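Grevum @grevum_bench
A thread on teaching an arm kitchen jobs by remote control. I've been doing this since October and I keep getting the same questions, so I'm putting the answers in one place.

2/ The setup is two arms. I move the small one by hand and the big one copies it. Both are Billotari arms, bought second-hand. The small one has no motors worth speaking of, only joints that report their angles. The software that links them is Gramima.

3/ I also tried guiding the big arm directly, holding it by the wrist and walking it through the job. It works for pushing and wiping. It's poor for anything that needs a firm grip, as you end up with your own hands in the camera view and the arm learns to expect them.

4/ One run through a task is a demonstration. I record 100 of them before I bother training anything. With fewer, the arm gets near the object and then dithers.

5/ Each demonstration starts with the arm parked in the same pose. The objects move a bit each time. If you leave everything in exactly the same spot, it learns the spot and ignores the object.

6/ Go slower than you think you should. My early runs were quick and jerky, and the trained arm was quick and jerky too. I now do a dry run with the recorder off, then the real one.

7/ Don't pause in the middle to think. A pause gets recorded like everything else. I had a batch where I always stopped just before closing the fingers, and the trained arm stopped there too and sometimes never got going again. I threw out the whole batch.

8/ Someone asked whether you should keep the bad ones. I keep a run if I fumbled and then recovered properly. I delete it if I gave up or had to reach in and sort things out by hand.

9/ Cameras: one fixed over the table and one on the wrist. The fixed one tells you where things are. The wrist one is what you need for the last few centimetres, when the gripper hides everything from above.

10/ Look at the wrist view while you drive, at least some of the time. If you can't do the job from the cameras alone, the arm hasn't got the information to do it either. I sit with my back to the table for one run in each session as a check.

11/ The job at the moment is knives. Pick the knife up, hold it over the board, put it down again. No cutting yet. The table is an ordinary wooden one and the board is bamboo, stained from use. 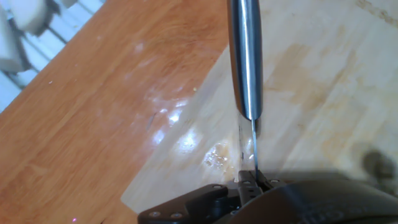
12/ Steel is harder than I expected. It's shiny and narrow, and from some angles the blade is hardly more than a line. I've stopped drawing the curtains for recording, so the demonstrations cover bright mornings as well as dull afternoons.

13/ Safety, as it's a knife. I stay on the far side of the table, the stop button is next to my left hand, and the speed limit on the big arm is set well down. If it drops the knife I press stop before I go anywhere near it.

14/ Numbers so far: 160 demonstrations recorded for the knife job, 5 of them deleted. A session is an hour at most. After that my driving gets sloppy and it shows in the data.

15/ Ngô is the next thing I want to try. It's a different pair of fingers with a softer pad. Changing the fingers probably means recording a fair few runs again, so I'm finishing this set first.

16/ I'll post the settings file when I've tidied it up. If you've recorded anything with thin metal objects, tell me what lighting you used.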